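Unit 6: Setting the Table, Serving, and Portion Control
Introduction to Food Service, course handout
Instructor: Nia Lougher

Read this before the February practical. Bring it with you. The terms marked "know" will come up in the oral check.

6.1 Cover and place setting

A cover (know) is the space and equipment given to one guest. In a casual dining room allow 24 inches of table edge per cover. Banquet settings can go down to 22. Anything tighter and guests bump elbows, and the server has no clear side to work from.

The plate position is fixed first and everything else is set from it. Forks go to the left, knives and spoons to the right, knife blade facing in. The water glass stands above the tip of the knife. Flatware handles line up one inch from the table edge.

If the kitchen plates the food, the cover is laid without a dinner plate and the space is kept open with a folded napkin. If food is served at the table from a platter, the empty plate is set down first.

6.2 Styles of service

American (plated) service: food is portioned in the kitchen and carried out. It needs the fewest staff and gives the best control over cost.

Family style: bowls and platters are placed on the table and guests help themselves. Portions are hard to predict, so the kitchen prepares extra.

Russian service: the server brings a platter and serves each guest from the left with a spoon and fork. You will practice the spoon and fork grip in lab with dinner rolls before moving on to anything with sauce.

6.3 The rim and the well

The well (know) is the flat center of the plate. The rim is the outer band. Food stays in the well. Hold the plate by the underside and the very edge of the rim, with no thumb on the eating surface. Wipe drips from the rim with a clean, damp cloth before the plate leaves the pass.

A plate with colored bands near the rim and a plain white center shows you where to stop. Keep sauces and garnish inside the innermost ring. 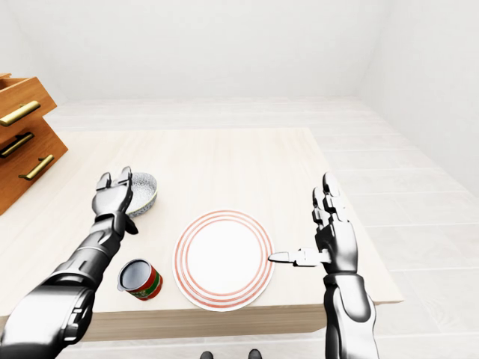
6.4 Portion control

A standard portion (know) is the amount of an item served each time it is ordered. It is set by weight, by volume, or by count. Scoops are numbered by how many level scoops fill a quart, so a number 8 scoop holds half a cup.

Worked problem. The Grastora lunch room served 390 plates of rice in one month. The cook had prepared 400 portions. What percentage was served?

390 divided by 400 = 0.975, or 97.5 percent.

Second problem, to hand in: a banquet kitchen prepares 1,141 dinner rolls and has 91 left at the end of the night. How many were used? Give the leftover amount as a percentage, to one decimal place.

6.5 Reading

Guimarães, Heloísa. Course reader, chapter on dining room layout. Skip the section on buffet lines, which we cover in Unit 8.

Lab groups are the same as for Unit 5. Closed-toe shoes required.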